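Palum Countertop Microwave, Cream

Home > Kitchen > Small Appliances > Microwaves

Item no. 2273
Sold by Carrilho Home Goods
Condition: Imported, new
Availability: In stock, next shipment due in March

Overview

The Palum is a countertop microwave for small kitchens, dorm rooms, break rooms and studio apartments. It comes in a cream-white finish with a thin pinkish-red line around the door window. The control panel sits to the right of the door, with the display at the top and the door release near the bottom. There is no dial. Power, time and the preset menu are all set from the panel.

We import this model with its original Chinese-language panel. The buttons work the same way for every buyer, and most people learn them in a day or two. A translation of the main labels is given further down this page, and a printed English card is packed in the box with the oven.

What is in the box

Palum microwave oven
Glass turntable plate
Turntable ring
English instruction card
Original manufacturer's manual (Chinese)
Sheet of clear stick-on button labels in English

The stick-on labels are optional. They come off again with warm water and leave no mark if you remove them within the first few months. Please wipe the panel with a dry cloth before you put them on.

Placement

Set the oven on a flat, level surface that can hold its weight. Leave open space behind it, above it and on both sides so that air can move through the vents. Do not put it inside a closed cabinet, and do not store bread, mail or dish towels on top while it is running. The panel is on the right-hand side, so most people find it easier to leave the right side of the counter clear.

Plug the oven directly into a grounded outlet. Extension cords and power strips are not suitable. Units sold through this page are fitted for standard US household current. If you are ordering for use in another country, write to us before you buy.

Panel labels in English

10秒 – 10 seconds
1分 – 1 minute
5分 – 5 minutes
微波火力 – microwave power
智能解冻 – smart defrost
微波杀菌 – microwave sterilize
美食菜单 – food menu
Minus and plus – lower or raise the setting
暂停/取消 – pause / cancel
确定/开始 – confirm / start
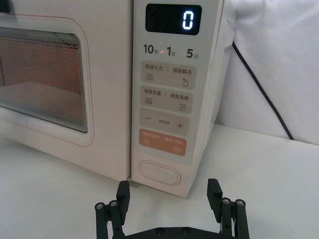
Pause, cancel, confirm and start share the orange button, with pause and cancel on the left side and confirm and start on the right. Press lightly with a dry fingertip. The panel is a touch type and does not need force. If it does not respond, check for grease or water on the surface, wipe it, and try again.

To heat a plate of leftovers, choose microwave power, set the time you want, and press the right side of the orange button. To stop early, press the left side once. Press it again to clear the setting.

For frozen food, choose smart defrost and set the amount with the minus and plus button. Turn thick pieces over halfway through. Ground meat should be broken apart as it softens, and anything that has thawed should be cooked the same day.

Cleaning

Unplug the oven first. Wipe the inside with a soft damp cloth and a little dish soap, then go over it again with plain water. The turntable plate can be washed in the sink. Let it cool before it goes into cold water.

Do not use steel wool, oven cleaner or scouring powder on the cream finish or on the door window. For dried-on food, heat a cup of water with a slice of lemon until it steams, leave the door shut for a few minutes, and wipe. Clean the door seal often – crumbs there can keep the door from closing properly.

Spare parts

Turntable plate, item no. 1058
Turntable ring, item no. 1129
English button labels, ask for the Palum sheet

The plate and ring are also used in the Wolo compact model, so they are normally on the shelf. Door and panel parts are not sold separately. If the door is bent or does not latch, stop using the oven and contact us.

Shipping and returns

Orders ship from our Listulcombe warehouse in the original carton with an outer box. Please look over the carton when it arrives and report any damage within 2 business days. Keep all of the foam until you have tried the oven. Returns are accepted if the oven is clean and the plate, ring and manual are included. The English card and labels do not have to be sent back.

Buyers who need several ovens for an office or rental property can ask for a combined freight quote. Include the delivery zip code and say whether the building has a loading dock.

Page last updated January 7, 2024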